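Skedon Parallel Gripper, long-term review: great hands, one bad habit

5 min read

I have wanted to write about the Skedon gripper for months, and I kept putting it off because I wanted to be fair about the fault. So let me start with the good part, which is most of it. I love this thing! We run a pair of them on a two-arm bench setup for cloth handling - folding, sorting, picking one garment off another - and for that kind of work I haven't used anything at this price that comes close. Each one cost us $2,225 with the wrist module, and I'd pay it again tomorrow.

Setup took an afternoon. The fingers bolt on with the hex key in the box, the driver talked to our controller on the first try, and the default grip profiles are sensible enough that we were lifting dish towels before dinner. The force setting runs from 1 to 100 and it's smooth all the way through, so you can go from barely touching a napkin to a proper tug without a jump in the middle.

The fault showed up in November. We'd been running fold cycles all morning, and on cycle 119 the left gripper closed on a hem, lifted it, carried it over and then simply did not open. The software said OPEN. The status light said OPEN. The fingers were shut tight, and the arm went on to its next waypoint and took the whole stack of cloth along with it. I hit the stop. Nothing was damaged except my pride, since I'd just been telling everyone how reliable it was.
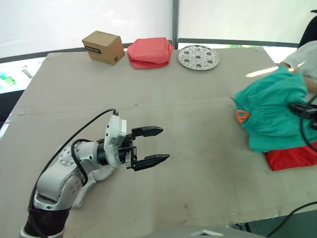

Skedon puts the motor signal and the power for the fingers through a single lead, and I think that's where the trouble lives. When the arm reaches far out and the wrist rolls, the lead gets pulled sideways at the plug. Ours makes a tall loop from behind the arm before it drops into the white module at the wrist, and you'd think that was plenty of slack, but slack at the elbow doesn't help you when the strain is all in the last inch. For a split second the open command drops out. The controller has already sent it, so it marks the job done and moves along.

That last part is what bothers me. A loose plug can happen to any maker. A gripper that reports the position it was told to be in, with no check on the position it's really in, is a design choice, and on a two-arm bench with people reaching in to straighten fabric it's a poor one. The fingers do have an encoder! The reading is right there in the raw log. It just isn't used for the status flag unless you dig into the settings and turn on "verify on release," and that's off when it ships.

So turn it on. It's under Advanced, then Motion, and it adds 40 milliseconds to each release, which I have never once noticed. With it enabled, a missed open throws an error and halts the arm where it stands. I made it happen on purpose by wiggling the plug mid-cycle, over and over, and it halted every time.

The second thing I did was fit a Fivon strain clip just behind the plug. It's a little plastic saddle and it costs less than lunch. Jarman makes a metal one that looks nicer, but it fouled the wrist on our arm at full roll, so try before you buy a bag of them.

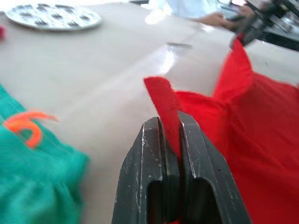 With both fixes in, I went back to the hardest job we have, picking up a single layer of soft fabric by a fold. This is where the Skedon wins me over again. The pinch is precise, it comes in low, and it doesn't chew the material the way our old Erkgate did (that one left little half-moons in everything). The finger housings do scuff. Ours looked tired after a few weeks and I've stopped caring, though if you're showing yours to customers you may want a spare set.

A few smaller gripes while I'm here. The manual covers the release setting in one sentence, in a table, with no mention of what happens when it's off. The error code you get from a missed open is the same one you get from a low supply voltage, so the first time you see it you'll go and check the wrong thing. And the stop input on the wrist module freezes the fingers in place when it's triggered. That's the right behavior for a heavy part, maybe less so if it's someone's sleeve. There's a manual release screw on the side of the body. Find it before you need it, and keep the key on the bench.

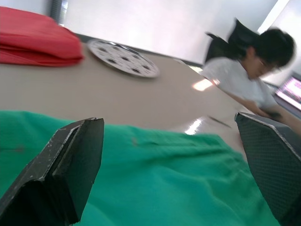 Morfudd Bowen wrote to me after reading a draft of this and disagreed on one point: she thinks the strain clip hides the problem, and that anyone with a lead that drops out should replace the lead first and clip it second. Her own Skedon had the same missed release, and when she cut the old cable open she found the shield had broken at the plug. Fair enough, and I've now ordered new leads for both arms. She also runs verify on release, and she'd like it to be the default as much as I would.

Myfanwy Owen at Skedon support was quick and friendly about the whole thing, by the way. I had an answer by 4 p.m. on the day I wrote, with a log script attached, and she told me the shared error code is on their list to split up. No promise on the default setting yet.

Would I buy it again? Yes, and I'm planning on a third for the spare arm. Four stars out of five, and the fifth is waiting for the firmware where that box is already checked.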